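**Folding white tees – flat or on the hanger?**

**kivetlow_kid** – Apr 26, 2024
moving into a smaller place in August and the closet is tiny. Have maybe 10 white T-shirts, all plain, all wrinkle if you look at them wrong. Right now they live on hangers. Worth folding instead? One drawer free, 6 inches deep.

**laundrymat_lou**
Fold. Hangers stretch the neck. Lay it face down, sides in, sleeves back, then thirds. Takes 2 minutes once your used to it.

**sockdrawer300**
Disagree. Thirds leaves a crease right across the chest. I roll mine, been rolling for years. Drawer from Starnico, shallow one, fits fine.

**laundrymat_lou**
rolling is how you get wrinkles everywhere instead of one line

**sockdrawer300**
not if you smooth it first?? nobody smooths it first

**kivetlow_kid**
ok trying it on the white table. Step one, get it flat.
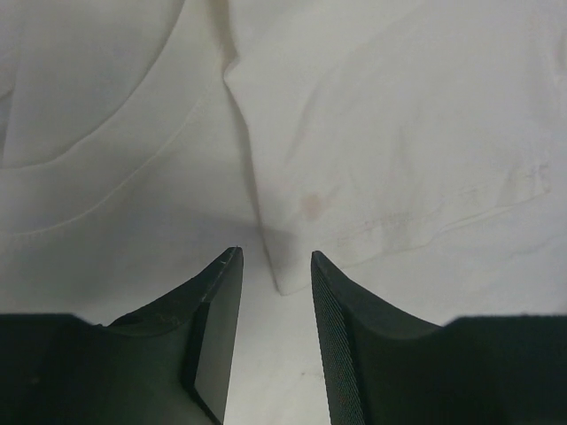

Do you fold them straight out of the dryer or let them cool?

Straight out, while they're still warm. The creases from the drum haven't set yet and you can smooth most of them by hand.

**mahasneh_st**
Warm for cotton, sure. Blends I'd let cool – mine came out with a shine on the fold line.

**laundrymat_lou**
never had that. what heat are you on

**mahasneh_st**
High. ok fair

**kivetlow_kid**
so fold, warm, low heat. Keeping 2 nice ones on hangers tho

**sockdrawer300**
roll them. you'll be back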